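May 24, 2022

Humidity and the Drendus paper, continued from the page with the coffee ring.

I weighed the control sheets again this morning, before the windows were opened. The stack of batch 2476 is 138 g, the same as last time within what our balance can tell. I was expecting a small gain after the rain, so either the paper is slower than I thought or the room did not change so much. The Flandov hygrometer on the shelf showed 40 percent. I trust it for comparing one week with another, but I do not trust it for the absolute value until we do the salt test again. The last salt test was in November and it was done in a hurry, by me.

Hui-mei Tse asked me to write down why we measure in closed storage and in open air also. The reason is simple. Paper in a closed space follows the room with a delay, and the delay depends on how much paper there is and how much air can get in at the gaps. A full shelf works as its own buffer. A shelf with only few sheets follows the room almost directly, and then the edges start to wave. 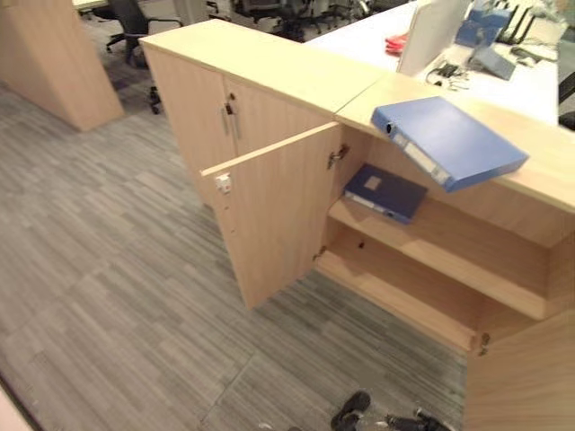 *Low storage cabinet, two units side by side. Left unit closed, one door of the right unit open.*

For the waviness I still use the old method: sheet flat on glass, ruler on top, feeler gauge in the biggest gap. It is not elegant. Two people get two different numbers if they press differently, so please put your initials next to each value. The sheets cut across the grain are clearly worse than the sheets cut along it. I see this also in the Lai sheets, but less, and I think it is because they are thicker and have more size on the surface.

One mistake to record. I marked the grain direction in soft pencil on the back, and the arrow on several sheets was rubbed off when I turned the pile. I found the direction again by tearing a corner, but a torn corner is not good for the weight. From now on the arrow goes on the front, in the margin.
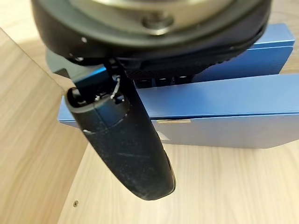 Does a sheet which has become wavy go flat again when the air gets dry?

Partly. The sheet loses the water but it keeps some of the shape, especially near the edges. Light pressure between blotters for one night helps more than dry air alone.

I tried this with the worst ones. After the blotters they were better in the middle and still lifted at two corners. The colleagues in Trerham use felt under the blotters, and I would like to try it, but first I want to finish the series without changing anything.

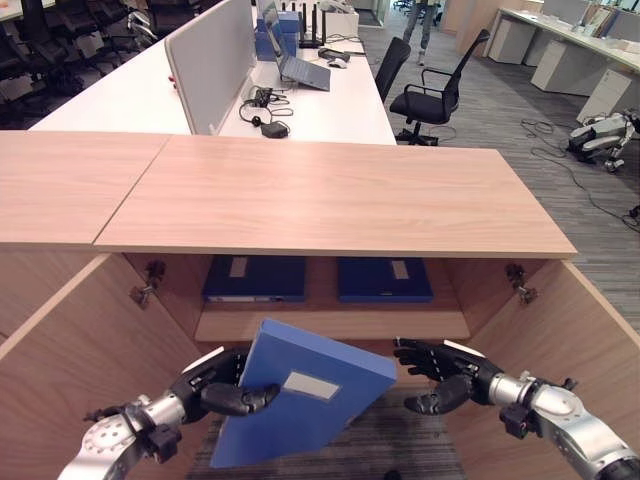 *Blue plastic file box with a small label on the front.*

The long series stands now at 174 readings, and I have copied them all to the spreadsheet. Two of them have no time written. I left them in but colored the cells gray - whoever makes the plot should decide.

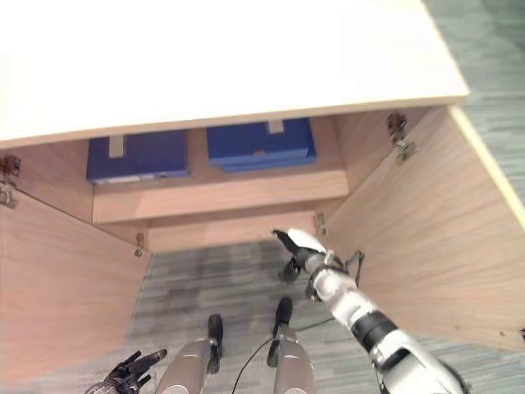
Where to put the hygrometer matters more than which one we buy. On top of a shelf it reads the room, and if light falls on it, it reads too dry, as the warm sensor dries the air next to it. With a cabinet like this one, where the top is so bright and both doors swing outward, I would never lay it on the top. It should be inside, at the back, away from the opening, and we should wait with closed doors before reading. I do not know yet how long. Fifteen minutes felt too short last time, the number was still moving.

To do: salt test with fresh salt, new blotters, ask Hui-mei for the second glass plate.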